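Holthorpe strawberry sheet and Grovero light quilt: reviewed

Most bedding gets tested as something to sleep on. Ours also has to put up with the laundry. The airer stands on the landing, the bedroom is the nearest flat surface, and every load gets sorted and folded on top of the bed before it goes into drawers. A good part of that load is black. So when I bought a new sheet and a new quilt in the same order, I wanted to know how they slept, how they washed, and what they looked like after a pile of dark clothes had been dragged across them. 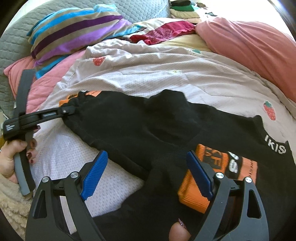
Begoña Sepúlveda
26 September 2023
Filed under: Bedroom, Bedding

The sheet first. It is the Holthorpe double in white with a strawberry print, sold as a flat sheet only. I asked the shop whether a fitted one was planned and was told it wasn't. On our mattress there is enough to tuck under on both long sides and at the foot, but the top end comes loose if you sit up reading. A deeper mattress would be a problem.

The print has kept its colour. I wash at 40 with everything else from the bed and it looks as it did when I opened the packet. The white ground is another matter. Black sweatshirt fabric sheds, and it sheds most when it is new, so after folding there is a sprinkling of dark fluff that has to be brushed off. It does come off with the flat of the hand. On my old brushed sheet I needed a sticky roller. The strawberries help a bit too, as a patterned sheet hides a stray bit of lint better than a plain one would.

Bright trims were my other worry. We have a black one with orange cuffs that I didn't trust, and I left it lying on the sheet most of an evening on purpose. No mark. I wouldn't try the same with anything straight out of the machine.

It creases. If you iron sheets you will be ironing this one. I don't, and by the second night it has mostly settled.

The quilt is the Grovero light quilt in a pale lavender pink. The surface has a fine textured grid, something like seersucker, and the stitching runs in wide zigzags instead of the usual squares. I chose it for the colour but the texture is the better reason to buy it. It doesn't need smoothing. You pull it up, give it one shake and the bed looks made.

For folding it is better than the sheet. Clothes slide on a smooth cover, and a heavy hoodie will take itself off the side of the bed while you are looking for the other sock. On the Grovero, things stay where they are put. I can lay something out flat, pick up one edge and fold it over without the rest following.
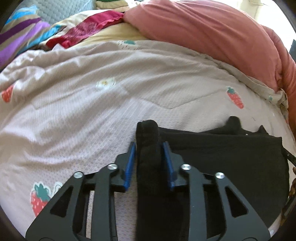

Urho Nurmi has had the same quilt in grey since December and finds the opposite with lint: it works down into the little grid and a hand won't shift it, so the quilt goes out of the window for a shake every time. I tried mine with an old black fleece after reading that, and he is right about fleece. It took several goes with a clothes brush. Ordinary sweatshirts and T-shirts have been fine.

Washing the quilt is easy enough if your machine is big enough. Mine is, just. The label says 40 and a low tumble. I dried it over two doors and it took until the next afternoon. The zigzag seams held, and the filling hasn't bunched up in the corners. One thread came away at the edge near the label, and I snipped it off.

As for warmth, it is a summer quilt. I had a blanket over it by the second week of September. The packet calls it all-season and I don't think that is fair.

Prices. The quilt was £70 and the whole order came to £112 with delivery. I nearly bought the Vidal quilt, which was cheaper, but it only came in a single and a king. Tatwood do a similar weight in white, and with our washing I wasn't going to risk white twice.

What I'd change: a fitted version of the sheet, an extra hand's width on its length, and a plainer statement on the quilt packet about how warm it is.

Holthorpe strawberry sheet, double
Good: print stays bright, brushes clean easily
Less good: flat only, short at the top, creases
Would I buy it again: yes, for a shallow mattress

Grovero light quilt, double
Good: texture, colour, stays put, washes well
Less good: holds on to fleece fluff, slow to dry, not warm enough for autumn
Would I buy it again: yes

Both were bought with my own money. I'll add a note to the page once the quilt has been through a winter in the cupboard and come out again.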